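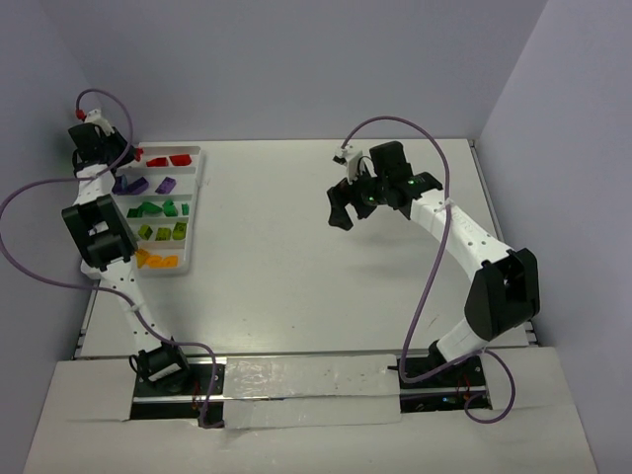 Sorting small parts into a divided tray

1. Choose the tray
Pick a tray with fixed dividers if the stock rarely changes, or removable ones if it does. Pale trays make dark screws and washers easier to see. Check the depth before buying: anything over 36 mm is awkward to pick from with the fingers.

2. Set the order
Sort by type first, then by thread, then by length. Keep metric and imperial parts in separate trays -- mixed threads are the usual cause of damaged nuts. Leave 2 compartments free for parts that cannot be identified at once.

3. Fill the compartments
Tip out a small batch, up to 300 parts, on a flat, light surface with a raised edge. Remove swarf and anything bent. Fill each compartment to two thirds of its height. A fuller one spills into its neighbour when the tray is lifted.

4. Label
Write the thread and length on the front wall of each compartment, for example M4 x 12. Labels on the lid are of no use once the lid is off. Pencil on matt tape lasts well and can be changed.

5. Check the count
Weigh ten parts, divide by ten, and use the result to work out the contents of a full compartment. Scales reading to 0.1 g are good enough for M3 and larger. For smaller sizes, weigh fifty.

Revised 2019-12-05, Noreen Duggan, Evbridge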